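18 Dec 2018

# Leave the Perennials Standing Until Spring

Every fall the same thing happens on my street in Bruvport. The first hard frost comes through, the hostas collapse, and by the weekend there are paper yard bags lined up at the curb. People cut everything to the ground. Coneflowers, sedum, bee balm, asters, all of it goes into the bags and the bags go to the transfer station. By Thanksgiving the front beds look like parking lots with mulch on them.

I think this is a mistake, and I want to make the case for leaving most of it alone until spring.

I did the fall cutback myself for years. My parents did it, and the garden books I started with told me to do it. The argument was that dead stems hold disease and insects, and that a clean bed is a healthy bed. Some of that is true. Peony leaves with botrytis should go in the trash, and so should phlox covered in powdery mildew. Iris foliage should come off if you have borers. I still do those three and I do them in October.

The rest of the bed is a different matter. A dead coneflower stem with no disease on it is doing no harm to anyone. The seed heads feed goldfinches into January. Some of the hollow stems have small native bees in them, and those bees will not come out until the weather is warm. When you bag the stems you bag the bees.

There is also the matter of the plants themselves. I garden on heavy clay on a slope that faces north, and winter here is a long run of freezing and thawing. That cycle pushes shallow-rooted plants up out of the ground. Standing stems catch leaves and snow, and the leaves and snow keep the soil at a steadier temperature. I lost heucheras every winter when I kept a clean bed. I have lost two since I stopped, and both were in the one corner that the wind scours bare.

Mums are the clearest case. Garden mums have a reputation for being throwaway plants, and cutting them back in fall is a large part of the reason. The old tops protect the crown. Leave them on and cut them when you see green at the base.

I spend less time on the beds in October than I used to, and I do the indoor jobs then, or the sewing and mending, or nothing much.

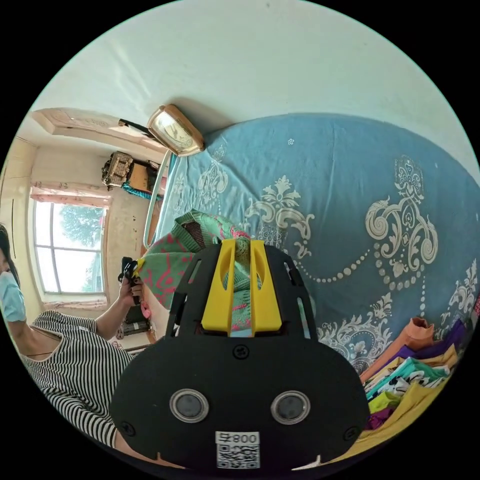
*Green knit with pink lines, on the blue bedspread.*

The usual objection is looks. People say a bed full of dead stems looks neglected, and that the neighbors will think so too. I have two answers. One is that a lot of it looks good. Sedum heads hold snow like saucers. Switchgrass turns the color of straw and moves in the wind when nothing else in the yard does. Baptisia goes black, and the pods rattle. I would take any of that over bare mulch for five months.

The other answer is that you can make it look deliberate with very little work. Cut a clean edge along the lawn. Take out anything that has flopped over the sidewalk. Cut down the front foot or two of the bed and leave the back standing. A sharp edge does most of the work, and people stop seeing a mess behind it.

I will admit that some plants should be cut no matter what I say. Daylily leaves and hosta leaves turn to slime, and slugs lay eggs under them. Anything that seeds itself everywhere should lose its heads before they drop. For me that means northern sea oats, garlic chives and brown-eyed Susan. I skipped the sea oats one year and pulled 279 seedlings out of a gravel path the following May. I counted them because I was angry.

The second objection is that it only moves the work to spring, when there is already too much to do. I don't find that it does. Stems that have stood all winter are dry and brittle, and many of them snap off by hand. My fall cleanup used to fill 41 bags. The spring one takes me two mornings with a pair of hedge shears and fills 10, and those would be fewer if I had a bigger compost pile. I cut the stems to different heights, from eight inches to a foot and a half, and leave the stubs. The new growth hides them in a few weeks.

Timing in spring matters more than people expect. Don't start on the first warm day. I wait until the apple trees down the road have begun to leaf out, and I stay off the clay until a handful of it crumbles. Walking on it wet does more damage than a whole winter of dead stems could. Ornamental grasses are the exception, and they need to be cut before the new blades come up through the old ones. Tie the clump with twine first and cut below the twine.

I would also like the town to change its ways. The yard bag pickup runs through the first week of December and then stops until late April, which tells everyone that fall is the time to cut. Moving half of those pickups into May would cost nothing extra and would bring a lot of people around without any lecture from me.

If you have already cut everything down this year, there is nothing to fix. Throw some shredded leaves over the crowns once the ground is frozen, keep them off the stems of anything evergreen, and leave one bed alone next fall. Pick the one you can see from the kitchen.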